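Search this site Go

Earnest money is the deposit you hand over with an offer on a house, to show the seller you mean it. I put down $247 on my first place, a tiny condo in Pryor, and was thrilled they took it!

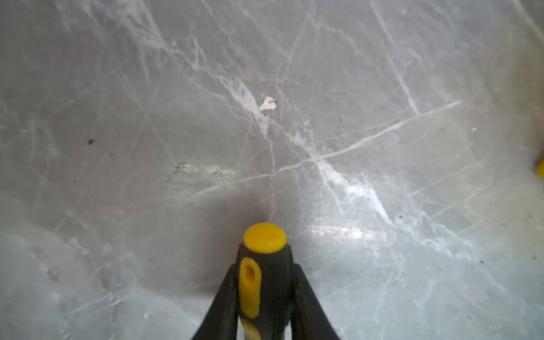

The deposit sits in escrow until closing, then counts toward what you owe. Back out for a reason your contract allows and you usually get it back – change your mind over gray marble with white veins running every which way, and you probably won't. Read the deadlines twice.

Related articles
Escrow accounts
Closing costs
Home inspections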